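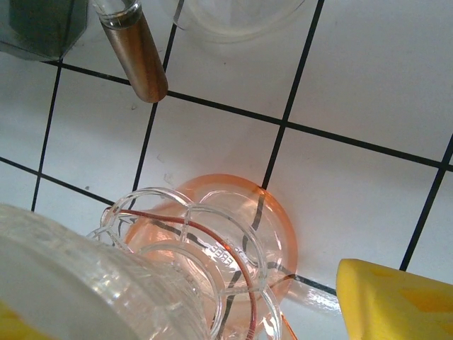
10/28/23

Got home from Osow at one in the morning and slept until ten. Writing it all down now while I still remember the order of it.

The taping was for the Halloween episode of Prudard After Five. I have watched that show most afternoons since I was laid up with my knee, and I put my name in for tickets back in February, when they opened the list for the fall. The email said 3,000 people had asked for this one taping. I figured that was the end of it. Then last week another email came and said I had a seat and had 24 hours to confirm. I confirmed from the parking lot at work.

They tell you to be there by two. I was there at twenty past one and the line already went down the side of the building and past the loading doors. Everyone gets a paper wristband with a number. Mine was 565. The studio holds 700, so I was never in danger of missing out, but the woman ahead of me worried about it the whole time and kept asking the staff if they overbook. They do overbook. She got in.

Costumes were "encouraged." I wore a black sweater and a headband with cat ears, which I took off after the first hour because it pinched. A lot of people had gone to real trouble. There was a group of sisters dressed as the four judges from the dance show, with the hair and everything, and they got moved to the front before we even went inside. I would say that's the way to do it if I ever go again. The plain clothes people were all put in the back and on the left side, behind a camera. I saw about half the show on the monitor.

We stood for two and a half hours. It was chilly but dry. I ate the granola bar from my bag and half of another one. You can't bring food into the studio, so people were finishing all kinds of things at the door, and one man ate a whole turkey sandwich in front of the metal detector while they waited for him.

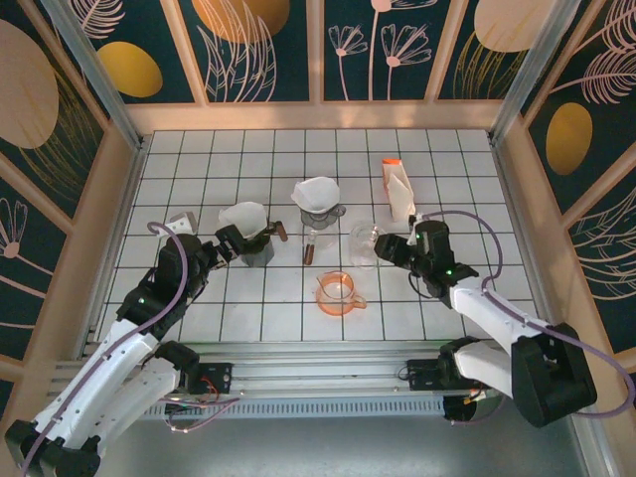 Once we sat down a warm-up comic came out and had us practice clapping. He was fine. He threw T-shirts and none came near us. He told us not to wave at the cameras, not to chew gum, and to laugh even if we had heard it before, since they sometimes do a joke twice. They did do one twice. The host dropped a word in the opening and had to start over, and we all laughed at the same spot, maybe a little louder the second time.

The host is shorter than I thought. Friendly, though. During the breaks she talked to the front rows and asked where people had come from. On television the breaks are nothing, and in the room they are long. People come out with powder and combs and move the chairs three inches. Somebody swept up fake leaves and then somebody else put fake leaves down again.

First guest was the actress from the hospital drama. She is leaving the series after this season and everyone wanted to hear why. She said she wanted to sleep in her own bed and see her kids before school. The host pushed a little and asked if it had to do with the new producers, and she said no and took a drink of water. I believed her about the kids. I don't know if I believed her about the producers. She also said she has kept her character's shoes, and that she wore them to the store once and someone asked her to look at a rash.

Second guest was the chef who lost in the final of the cooking competition. He made a pumpkin dish that looked good on the monitor. It did not reach us. He has lost some weight and looked well. He said he watched the final one time, with his mother, and won't watch it again. I thought he should have won, and I said so to the lady next to me, and she said the other one was more consistent. We left it there.

The music was Dramosley, which was the real reason I wanted this date over the others. I have liked them since their second album and never seen them in person. They did one song, the new single, and then stopped in the middle because of a buzz in a speaker and did it over from the top. So I got one and a half songs. The singer has cut his hair very short and I didn't know him at first. He was polite about the buzz. After the cameras were off he played a bit of an old one on the piano with no microphone, just a verse, while they were changing the lights. That won't be on TV. It was the best part of the day for me.

He talked with the host for a few minutes on the couch. He turned fifty-one this year and said his birthday was soup and a movie he fell asleep in. She asked about touring and he said the spring, small places, no buses if he can help it. I will look for dates.

We were let out at ten to seven. They give you a bag at the door with a mug, a coupon for a face cream, and a card saying when the episode airs. The mug has a chip on the handle. I'm keeping it.

I walked over to Güler for supper. It's the diner across from the station and most of the audience seemed to have the same idea, so I sat at the counter. Chicken soup, grilled cheese, coffee, one slice of the apple cake. The waitress asked who had been on and I told her, and she said the hospital actress had been in there years ago and sent back the eggs. The eight o'clock train was canceled and the next one was late too, so I stayed and had a second coffee, and then of course I couldn't sleep on the train.

My knee is sore today from the standing. I've had ice on it and did nothing else useful until three, when I did a load of towels and called my sister. She wanted to know if the host's teeth are real. I told her I was too far back. 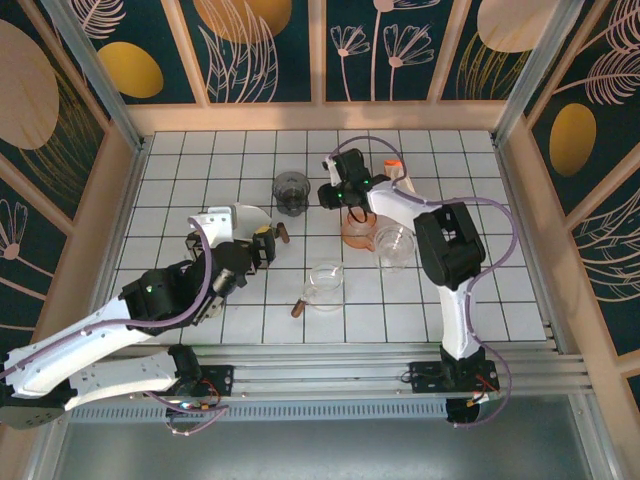

## Things to remember

- Episode airs Tuesday at five. Set it to record and also watch it.
- Send the sister the air date. She will forget anyway.
- Look for me on the left, second to last row, when they show the crowd after the chef. No cat ears.
- Look up the name of the old song he played. I think it was the third one on the second album, but the words in the first line sounded different.
- Return the library book, due Monday.
- Flat shoes next time, and a folding stool if they allow it. Ask first.
- Put in for the spring tapings when the list opens again in February.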